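How to Teach Two Robot Arms to Write on a Whiteboard
Posted 15 February 2020

I get asked a lot when a robot is going to do the dishes. My usual reply is to ask the person to write a word on a whiteboard they're holding in their other hand, and then think about how much of that they did on purpose. Probably none of it! You held the board still, you pushed back a bit when the pen pushed in, and you didn't grind the tip flat. That's most of what a chore is, really, and it's why I like this as a first two-arm job for anybody setting up a bench like ours at Madenport.

So, a walkthrough. You need two small arms facing each other over a table, a camera on each wrist, a small framed board and a marker. I'm going to assume your arms are already calibrated and you can drive them by hand to record demonstrations. If you can't yet, go do the Akum setup guide first and come back.

Step 1. Pick the marker

Get a fat one. Skinny pens roll in the fingers as soon as they meet the board, and then your line wanders off. I also like a color that shows up well on the wrist camera, so I use red. Black ink next to a black frame gave us no end of trouble in May, when the model kept trying to write along the border (I was very proud of it for a minute, until I worked out why).

Grip the barrel well back from the tip and let the fingers cradle it. If your fingertips are new and shiny, rub them down with fine sandpaper. Ours are scuffed to bits and hold much better for it.

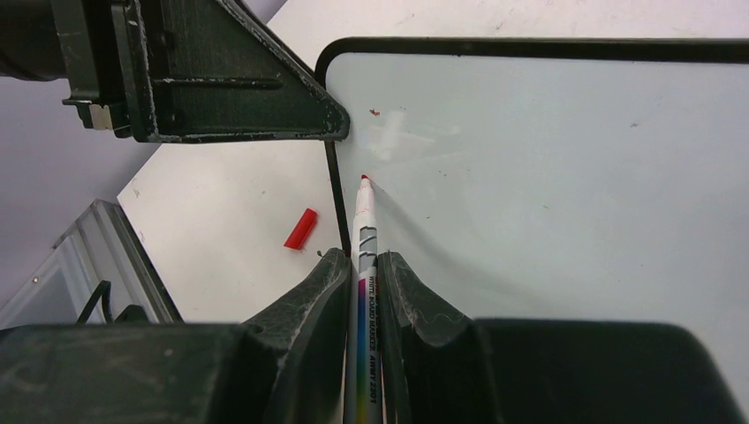

Tip on the board, red cap off to the left on the table.

Step 2. Get the pressure right

Bring the tip in slowly and stop the moment you get a mark. Write down the wrist height, then go in 2 mm more and write that down too. Those two numbers are your working range. Anything lighter skips, and anything heavier bends the felt and squeaks in a way that makes everyone in the room look up.

Do this with the board flat on the table first. You'll be tempted to skip straight to holding it up in the air because it looks so much cooler, but give yourself an afternoon of straight lines and circles. Wipe the board between tries, too, or the model starts treating old smears as part of the job.

Step 3. Bring in the second arm

Now the left arm holds and the right arm writes. Clamp the board near a lower corner, where the gripper stays out of the writing area, and tilt it so the writing wrist doesn't have to twist too far. The frame will flex when the pen pushes. Your holding arm needs to be stiff enough to take that, but please don't crank it all the way up, or a bad stroke will shove the whole board out of the jaws.
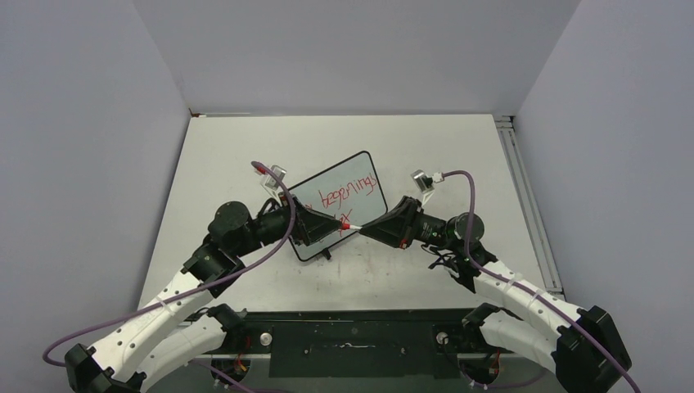 Go for short strokes when you record. I was writing whole words in one go at first, and the demonstrations were lovely to look at and useless to train on. Breaking each word at the natural pen lifts helped more than anything else I tried. We ended up with 776 strokes, and the Torres scripts will chop longer recordings up for you if you've already made the same mistake I did.

Pick a word with a few different shapes in it. Loops are the hard part, so a g or two is good practice, and double letters tell you right away whether the arm can repeat itself.

Step 4. Practice with the board standing up

Put the board on its stand and work on handling the marker by itself, with both grippers out in the open. I'd do this for as long as you can bear. Plenty of household jobs need two hands meeting over something small, and the last half inch is where it gets fiddly. Slow both arms down for that part and keep the cables clear of the elbows.
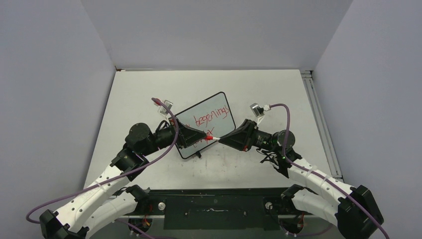
Both grippers in close at the marker, with the board standing behind them.

So can they do chores yet?

A bit! I'd trust a pair of arms to wipe down a table, and Ullico has been sorting small parts with a setup much like this one for over 3 months. Putting the lid back on a jar, or a cap back on a pen, I'd still want to stand next to the stop button. If you try this and your g comes out looking like a g, leave a comment with your grip force and stroke speed. I'm collecting them for the next post, on erasing.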